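**Wire mesh baskets on aluminum extrusion: hang from the top beam or tie to the side wall? And what to do with loose wire**

Tags: storage, small-workshop, aluminum-extrusion, organizing

Asked in July · viewed 251 times · 2 answers

I have a bench enclosure with a white tabletop, walls on three sides, and aluminum framing. The walls are thin panels covered in patterned wallpaper. They will not hold a screw under load. Everything that is off the table has to be carried by the frame or be light enough for the panel.

Inside dimensions are 48 inches wide at the back. Depth is less than that, and I do not want to give up any more of it to storage.

Items to store:

- clear tape on a roll
- marker pens
- short lengths of hookup wire, mostly red and orange
- small parts that currently sit in green perforated trays on the table

Current state is two black wire mesh baskets up on the walls and three green trays on the tabletop.

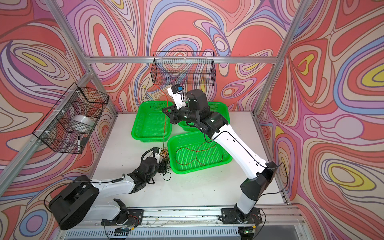 *Baskets on the back and left walls, green trays on the table.*

The basket at the back hangs from the top beam. The one on the left is held with white cable ties and sits at an angle. The tape and a marker live in the left one.

Problems, in order of how much they bother me:

1. The left basket does not stay level. I have retied it more than once. It goes in straight and rotates over the following weeks.
2. Wire will not stay where it is put. One piece hangs down under the back basket and another is curled up in the front tray. I lose short pieces and cut new ones.
3. The trays take up table area. I would like to get down to one tray on the table during work.

What I have looked at: Skonham sells a clip-on rail shelf, but it is made for a different slot width. A Paddale pegboard panel would fit the back wall if I cut it, and would cover the wallpaper, which I would prefer to keep visible. I have a box of cable ties, a few spare T-nuts and some short M5 screws.

Is there a standard way to fix mesh baskets to this kind of frame so they stay level and still come off for cleaning? And is it reasonable to keep wire in an open mesh basket, or is that the wrong container for it?

Shayne Whitelaw

---

**Comments on the question**

> What is the slot width on your extrusion? "M5" narrows it down but does not settle it.

> 6 mm slot. The T-nuts are the drop-in kind. – Shayne Whitelaw

---

### Answer 1 (accepted, score 31)

Treat these as separate problems. The rotation is a mounting problem. The wire is a container problem.

**Left basket**

A mesh basket rotates when its ties are too close together or all on one horizontal wire. The load sits in front of the tie line, so the basket pivots forward, and if the ties are not equally tight it also drops at one side. Retying in the same positions gives the same result.

Use four attachment points at the corners of the back face, as far apart as the mesh allows. If the panel is carrying the ties, put a flat strip behind it so the ties pull on the strip and do not cut into the panel. A piece of aluminum flat bar works. So does a paint stirrer.

A better arrangement is to move the load to the frame:

1. Fit two drop-in T-nuts in the slot of the nearest beam or post.
2. Fasten a flat bar across them with the M5 screws. Leave the screws slightly loose.
3. Hook the top rim of the basket over the bar, or use two S-hooks if the rim is too thick.
4. Level the bar, then tighten.
5. Put one cable tie at the bottom of the basket, to the panel. It only stops swinging, so it can be snug without being tight.

To clean, cut one tie and lift. I have used this on three benches with baskets from Treloar, and none of them has needed adjusting since it went up.

**Back basket**

Leave it. Hanging from the top beam is correct. If it swings when you reach into it, add one tie at the bottom, same as above.

**Wire**

Open mesh is the wrong container for loose wire. The ends pass through the grid, catch, and get pulled out with the next thing you take. A perforated tray is slightly better, although the slots in the sides have the same effect on thin wire. Options:

- Coil each piece around two fingers, wrap the tail through the coil twice, and drop it in a zip bag. Put the bags in the mesh basket upright.
- Use a solid-sided box with a lid. Any food container will do.
- For pieces under a hand's length, throw them out. Sorting them costs more time than cutting new ones.

Before moving anything, trace each wire from end to end. A wire hanging down past the back edge of the table may be connected to something. If it is, it should be run along the beam with adhesive clips and kept out of the storage question altogether.

**Trays**

Perforated trays of this type can usually be hung by the slots in the side. Two screws with large washers in the T-slot of a rear post will hold one if the contents are light. Check that the contents do not fall through the floor when the tray is tilted. If they are small screws, line the tray with a piece of card.

I would keep the front tray on the table and hang the other two, or stack them if they nest.

Henk De Smet

**Comments**

> Moved the left basket to a bar on the frame this afternoon. Level so far. Does the bar need to be full width of the basket? – Shayne Whitelaw

> No. Two thirds is enough. Keep the hooks near the ends of it. – Henk De Smet

> For a 6 mm slot check the screw length. If the screw bottoms out in the slot before it clamps, the bar feels tight and then slides. Short screws plus a washer.

---

### Answer 2 (score 2)

I just use velcro straps instead of cable ties. Same idea but you can undo them. Thread one through the mesh and round the post. They do stretch a bit if the basket is heavy, so not for tools, but for tape and pens it is fine.

For wire I have the Skaltinus drawer unit, the small one with clear drawers. One color per drawer. It sits under the bench so no table space used. The drawers fall out if you pull them too far.

Wouldn't bother with pegboard.

**Comments**

> Does the velcro hold level, or does it creep? – Shayne Whitelaw

> Creeps a little. I pull it tight again when I notice.

---

**Edit to question:** Left basket is now on the bar, using the two T-nut method. Wire is going into zip bags, pens stay with the tape. Still undecided on hanging the trays. The washers I have are too small for the slots and pull through, so I need the next size up.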